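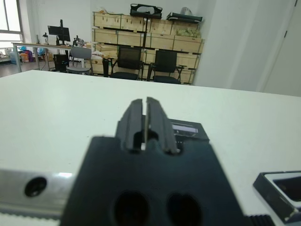 Vol. 5, No. 14

Oneck Agreement

The Oneck Agreement is the peace settlement that ended the fighting between Volora and Nomitz over the Qian valley. It was signed in the market town of Oneck on Fri 13 August, after 209 days of talks, and it remains one of the most rewarding documents a student of small wars can read. It is short and plainly worded, and it deals with grain, bridges and school buses in the same breath as artillery.

Background

The Qian valley runs between the uplands of Volora and the plain of Nomitz. Both states claimed it. Volora pointed to the old district registers, which had been kept in its capital, while Nomitz relied on the language spoken by most of the valley's farmers and on the railway it had built along the lower river. For many years the quarrel was mostly fought with postage stamps and maps, and families crossed freely to marry, trade and bury their dead.

The change came when the Voloran government closed the upper sluices during a dry spring. Nomitz sent troops to reopen them. Militias formed on both banks within weeks, several of them made up of people who had worked side by side on the irrigation works. The first winter of fighting was the worst. Oneck, which had the only road bridge wide enough for lorries, changed hands several times and lost its hospital, its mill and most of the houses along the river.

Neither army was able to hold the whole valley. By the second year the lines had settled, with Volora in control of the sluices and Nomitz in control of the railway, and each side found that what it held was of very little use without the other. Farmers on the lower river had no water. Those on the upper river had water and no way of selling what they grew.

The talks

The first contacts were made by the irrigation engineers, who had never quite stopped speaking to one another. Their notes, passed across the bridge with the post, are a joy to read: full of pump pressures and silt, with now and then a line asking whether a certain street was still standing. Both governments knew about the letters and let them go on.

Formal talks opened in the Oneck grain exchange, chosen for its two entrances. The delegations began with prisoners, and the exchange of lists took up most of the first month. Water came next. The question of who owned the valley was left until the end, and on several occasions one side or the other walked out when it was raised early. A petition from the valley carrying 2,474 signatures, handed in at both entrances on the same morning, asked the negotiators to stay in the building until they had finished. It is now kept in the Oneck town archive, and the creases from where it was folded for carrying can still be seen.

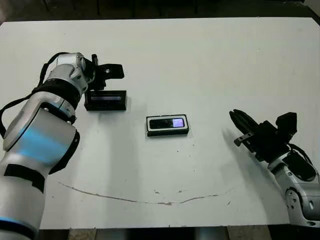
Robot arm with a black gripper, reaching across a white tabletop.

Terms

The agreement has 14 articles. The best known is Article 3, which places the sluices under a joint water office with equal numbers of staff from each state. Either government may close a gate for repairs, but only the office may close one for any other reason. Article 6 returned the railway to full use and fixed a single freight charge for the whole length of the valley.

Heavy weapons were withdrawn beyond the range of the river under Article 8. The five crossing points listed in Article 9 were opened to anyone carrying a valley permit, a small green card which residents could obtain without declaring which state they belonged to. This was a remarkable idea for its time! It meant that a household could farm, vote in local elections and send children to school on either bank while the larger question was still open.

Sovereignty itself is handled in Article 12, in two sentences. Each side keeps its claim, and each agrees not to press it by force. Critics in both capitals called this a postponement, and so it was. It has been renewed without a vote against it every time it has come up.

Reception

In Volora the agreement was attacked by the upland parties, who felt that the sluices had been given away. The government lost its majority at the following election, though the new one kept to the terms. In Nomitz the army command objected to the withdrawal and two generals resigned. Feeling in the valley was far warmer – church bells and the mill siren in Oneck were sounded together on the evening of the signing, and dancing went on in the goods yard until the morning train needed the track.

Former fighters were allowed to hand in rifles without giving their names. Collection was slower on the upper river, where many villages had been left without police, and the last depot closed well after the date set in the agreement.

Later history

The joint water office still meets in Oneck, now in a building of its own beside the rebuilt mill. Its yearly reports cover rainfall, gate openings and complaints, and are published in both languages with the order of the two swapped each year. The road bridge was widened and given a footpath on each side.

See also: Qian valley; Qian valley railway; Valley permit; Joint water office (Oneck)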